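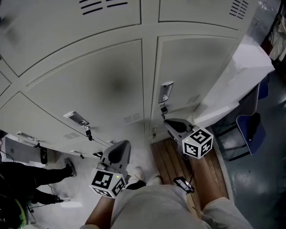
Changing rooms and storage, session 4 handout

Lockers today, benches and hooks next week. Bring the Nistwood floor plan.

Basics first. Bank = several doors in one shared frame. Check before you sign anything off:
- vents. Slots near the top of a door, or small punched holes lower down. Both fine, blocked ones not. Damp kit + no air = smell, then rust
- handles. Lever or upright pull, try each one, dont assume
- hasp for a padlock. Must line up with the door closed. Users bring own padlock at Nistwood, Toten supplies them
- marks on the doors. Warm water, drop of washing-up liquid, soft cloth. No scourers on painted metal

Floor in front. People change shoes here so leave room to stand and bend. Slatted wooden mats are kinder on bare feet but lift them weekly and sweep underneath (see Lema notes, the bit on grit). Mat must not catch a door on the bottom row. Shoes off the walkway.

Numbers for the exercise: Jistska has 40 lockers, 1,626 visits in June. Work out visits per locker, then say wether 40 is enough. Peak hour matters more than the total, so ask for the door log.

Hand in Monday, one side of A4. Sketch of the bank with it, pencil ok.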